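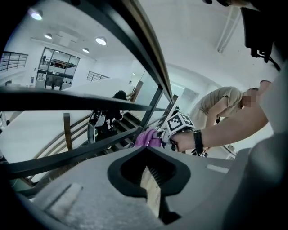 Plonidora Shared Workshop
Building a Hand-Held Gripper – Session 3 handout
Kamonchanok Boonchu
October 13, 2019

Before you start

You should have the printed body halves, the trigger and both fingers from last session. If your body halves came off the printer warped, take a set from the shelf by the window and print a replacement when a machine is free. The Nuvon filament has been lifting at the corners, so use the brim setting.

Today covers the finger slides, the trigger linkage, the marker cube and a first recording. If you don't get to the recording, do it during open hours. The first half of next session assumes you have files to work with.

1. Finger slides

Sand the rails with the gray block until the fingers move under their own weight when you tilt the body. Don't use oil. It soaks into the print and the fingers get sticky after a few days. Dry wax is fine.

Push both fingers fully open and check that they stop at the same time. When one arrives early, the rack is a tooth off. Pull the pinion, line up the marks and put it back. Most of the grippers in the August group had this fault, and people spent a long time filing parts that were the right size.

The soft pads go on last. Rough up the finger faces, put on a thin coat of the contact glue, wait until it is tacky and press. Leave them clamped over the break.

2. Trigger and spring

The linkage pin goes in from the left. It is a press fit and the hole will split if you hit it at an angle, so use the drill press as a hand press with the motor unplugged.

Hook the spring on the body side first. The springs in the drawer marked Trukton are the right ones. The longer ones next to them belong to the Dong arm and are too stiff – your hand will be tired before you finish a set of recordings.

The fingers should close fully with a light pull and open again by themselves. Test this with something soft. A folded cloth is a better test than a block, because it shows up a weak grip at the tips. Pick it up by one corner, hold it out, turn your wrist over and back. If the cloth slides, look at the pads before you blame the spring.

3. Marker cube

Each face of the cube gets its own square marker, and no marker may be used twice in the room. Write your numbers on the sign-up sheet. We had two cubes with the same markers last time and lost an afternoon to it.

Print the sheet at 100 percent scale. Check the black square with calipers before cutting. Leave the white border on. The detector needs the border to find the edge of the black, and a marker trimmed right up to the square will drop out as soon as the background gets dark.

Stick the faces down flat with no bubbles. Matte paper only. Glossy paper works at the bench and then fails under ceiling lights.

Screw the cube to the top of the body. Don't glue it. You will want it off again when you change the trigger.

4. Camera

Focus the lens with the fingers half closed, then lock the ring with a drop of nail polish. With a wide lens some of your own gripper will always show at the edge of the picture. Leave it that way, and keep the mount in the same position from here on. If you move the mount you have to repeat the calibration.

Calibration: hold the printed board by its edges and move it slowly through the whole view, corners included. Collect more than 30 good views. The script prints the error at the end. If it is over one pixel, start again with better light.

5. First recording

Work in pairs. One person handles the cloth while the other follows with the second gripper, then swap. Keep the cube turned toward the other camera when you can, and move at a normal speed. Going very slowly gives you clean data that looks like nothing anyone would do.

Set the exposure to 1000 on the slider and leave automatic exposure off. Name the file with your initials and the take number. Bad takes are kept as well, with an x on the end of the name.

My own first set came to 71 takes, and I threw out the early ones because the trigger cable was loose. Check the cable.

For next time

Copy your recordings to the workshop drive and bring the gripper assembled. Bring a spare pin if you split a hole today. Reading is the section on marker pose in the course notes, up to the part on filtering.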